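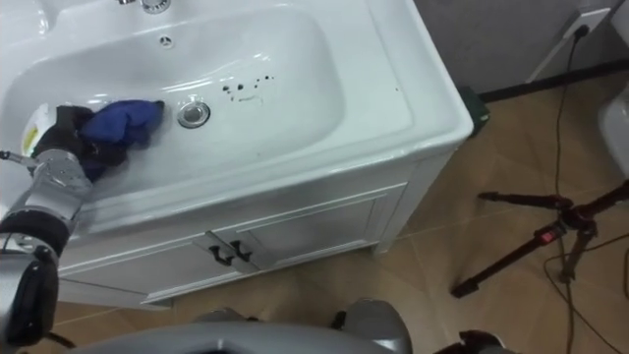

*The basin at Atetti, second floor.*

The agency paid by the room, and a bathroom counted as a room if it had a sink. Atetti had only the one like that on the second floor, at the end of the hall. She left it for last because it was small and she was tired of big ones.

She knew about the spots before she got there. The man from Rengifo had walked through in the morning with a clipboard and written "basin, marks" and underlined it. He hadn't tried to wipe them off. People with clipboards never did.

They were dark, brown going to black, and they lay to the right of the drain. She stood over them for a while. Her mother used to say you could read a sink the way other women read coffee grounds, and then she would read it: somebody potted a plant in this, somebody cleaned his boots in this. Her mother had cleaned houses in Wevilmont for most of her life and had been inside nearly every bathroom in town. She knew who dyed their hair. She never told, except at home, at the table, with the door shut.

"Boots," she said out loud, to the basin.

The last tenant had left owing two months. That was 300 dollars to the water company and more than 1,000 to the owners, and the owners wanted the place ready to show by the end of September. He had left a calendar in the kitchen and a coat in the closet. It was a good coat. She had hung it on the stair rail downstairs where she would have to pass it on her way out.

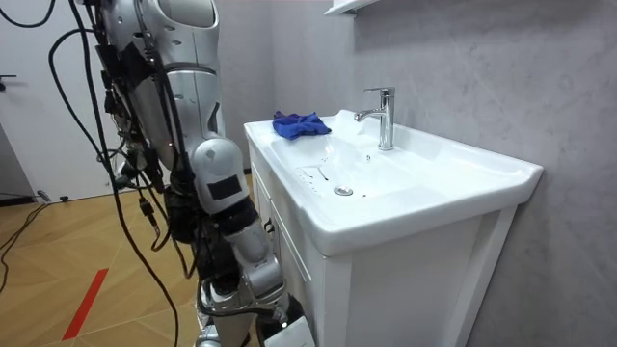

She thought about the coat more than she thought about the sink. If he came back for it, the locks would be changed. If he didn't, it would go in the dumpster with the calendar. The form from Rengifo had a line for items left behind, and next to it a box that said "value under 200," and she was supposed to check it.

Her mother would have taken the coat home, brushed it, and kept it on a hook for a year in case he asked. There had been a hook just for that. When she was nine there was a gray hat on it that stayed so long she believed it belonged to a relative.

At five the bus to Otus went by without her — she heard it shift down at the corner. The next one was in forty minutes.

She left the box blank. On the line above it she wrote "one coat, holding for owner," and under that, in smaller letters, her phone number. Then she folded the form and went back to the sink.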